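Print this page | E-mail this release | 3 shares | 0 comments

PRESS RELEASE

Alberg opens its training bathroom in Brultville to hotel guests and press

BRULTVILLE, February. Alberg, the company which develops robot arms for housekeeping work, has opened the doors of its Brultville workshop to visitors for one afternoon. Hotel managers, housekeeping supervisors and local journalists could follow the work from close distance and put their questions directly to the engineers.

The visit began at 2 p.m. with a short talk by Takeshi Ikeda, who leads the housekeeping project at Alberg. After the talk the visitors went in small groups to the bathroom station, where a robot arm was working at a vanity of the kind found in many business hotels. The task under study is the arranging of guest items on and beside the amenity tray.

"A hotel bathroom looks simple, but for a robot it is a difficult room," said Mr. Ikeda. "There is a mirror, there is shiny metal, and many items are small, light and wrapped in clear plastic. A person who has done this work for one year does not think about it anymore. We must think about every centimeter."

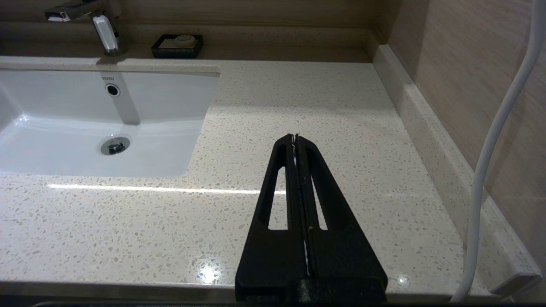
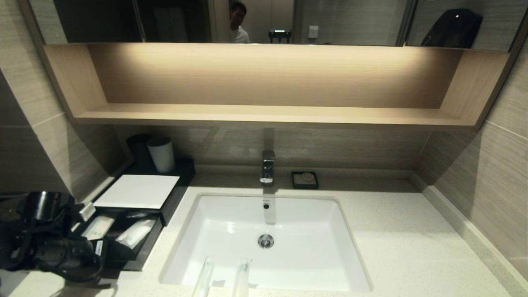
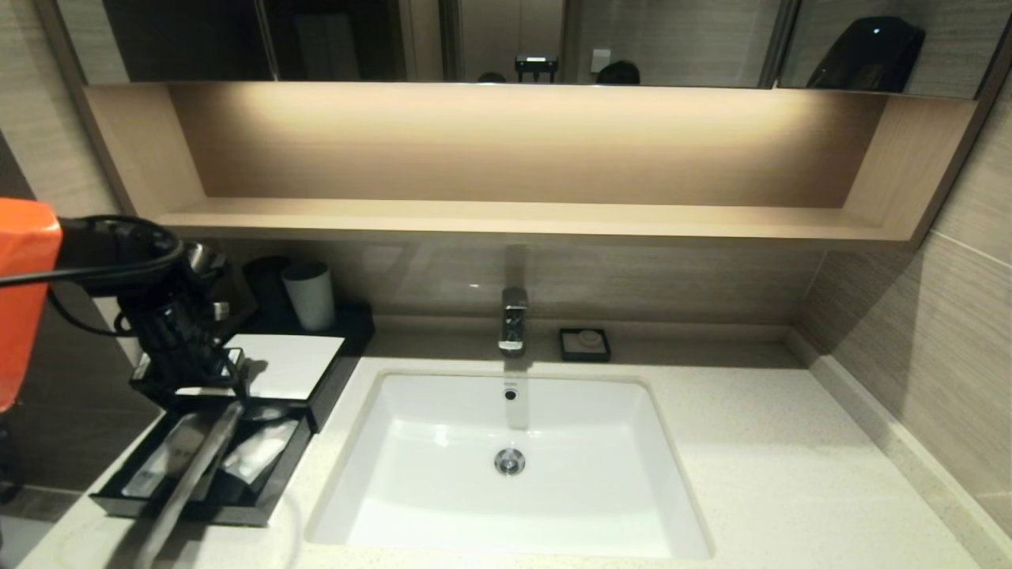
The Alberg gripper at the bathroom vanity, Brultville workshop. Photos: Alberg

During the demonstration the visitors asked many questions about soft and transparent packaging. Mr. Ikeda explained that a toothbrush in its wrapper can slide or turn when the fingers close, and that the team has recorded 3035 practice runs with wrapped items until now. Of these, 487 were made with toothbrushes only. Each run is reviewed afterward by an engineer, also when the item was dropped.

The gripper fingers were designed together with Guvitz, a supplier of small mechanical parts. Guvitz sent two of its engineers to the visit, and they brought earlier versions of the fingers which the guests could take in the hand. The hotel group Yokoyama has advised the project on how a tray should look when the guest enters the room. Its housekeeping manual was used as the base for the task list.

Several supervisors wanted to know whether the arm can clean the basin too. At this moment it can not. Alberg is working first on the placing of items, and wiping of surfaces is planned for a later stage of the project. The company has not yet set a date for a trial in a hotel that is open to guests.

Alberg will hold a second visit in the spring, in the same workshop. Places are limited because the station is small and groups must stay behind the floor line while the arm is moving. Hotels and schools of hospitality can register through the press office in Brultville, and they are kindly asked to say in advance how many persons will come.

Print this page | E-mail this release

Get Alberg news in your mailbox. Subscribe to our newsletter.

This website uses cookies. By continuing you accept our cookie policy.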